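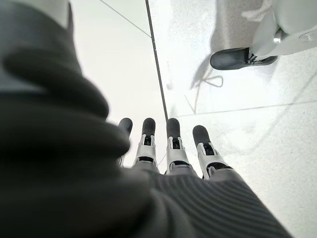

Left hand open over the shop floor, seen from the wrist camera.

Okov hand - README

Okov is the left hand we're building in our shared workshop, and this folder has everything you need to follow along or build your own. Four fingers and a thumb, black rounded fingertips, white finger links with the slots left open so you can get at the joints without taking the whole thing apart. I love those slots. The ribbed dark gray cover on the back of the hand is new too, and it bends with the knuckles much better than the old one did!

What's in the folder
parts/ - print files for links, palm and thumb
firmware/ - finger control, runs on the Grullar board
clips/ - 900 short wrist camera clips, 225 for each finger
notes/ - build log, mostly Rongrong Duan's, some mine

Getting started
Flash the board, plug in the hand, then run "custard open". Custard is our little command line tool. All the fingers should straighten and stay there. If one droops, re-tension its cord before you touch the firmware settings.

Known issues
The thumb sits very close to the lens and covers a big part of the left side of the view. The leftmost finger is mostly hidden behind it. Fingertip labels for that finger are missing in a lot of clips.
Bright floor tiles wash out in daylight - try a lower exposure.
Version 2 of the palm does not fit the old thumb bracket.

To do
Right hand (parts planned for July)
Grip tests with soft objects

Questions, fixes and photos of your own builds are very welcome.

Florian Moulin
Last updated 2024-02-04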